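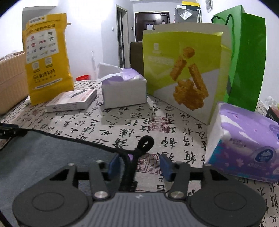 19 de septiembre de 2023

He dedicado la tarde a la mesa. Llevaba días sin poder apoyar ni una taza en ella y ya me molestaba hasta verla desde la puerta.

La bolsa de Meituan, la naranja amarillenta de la farmacia, la voy a guardar. Se tiene de pie ella sola y sirve para los recibos. Dentro de la otra estantería tengo los de julio, que siguen sin ordenar. Encontré el de la plancha: 400. Creía que había sido menos.

La caja verde amarillenta se queda de momento. Velimir dice que todo lo que se queda de momento se queda un año, y con la maleta pequeña acertó.

El mantel no lo lavo todavía. Me da miedo que se vayan los caracteres negros o que los sellos rojos destiñan sobre el fondo crudo. Nesma Ait Brahim, la del segundo, tuvo uno parecido y lo lavaba a mano con agua fría, pero no recuerdo si usaba jabón. Se lo preguntaré. Sigo sin saber leer casi nada de lo que pone. Algún carácter suelto, los grandes de delante.

Lo de tela azul grisácea con el ribete negro va al armario de la entrada, en la balda de abajo. Ahí cabe si quito los zapatos de invierno.

Cené tarde, arroz y lo que quedaba de la sopa. Llamaron de Cârstea por el pedido y les dije que mañana. Me faltan 60 para pagarlo entero y prefiero no volver a pedirle a Velimir.

Mañana: recibos de julio, bombilla del pasillo, llamar antes de las doce.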